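Rollden two-arm kit, appliance tasks: evaluation notes

prendcombe_lab
Our department has had the kit on trial for 19 days. Setup follows the manual. Support replied within 30 hours.

jin273
We disagree on the manual. The gripper chapter is thin — Ilteo's is better.
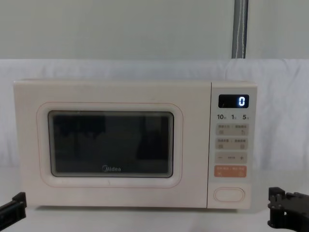
prendcombe_lab
Door tasks are our main criterion for purchase. The test unit is a Midea microwave with a wide oval release button below the control strips, and we score left and right arms separately.

jin273
Please post the scores in August.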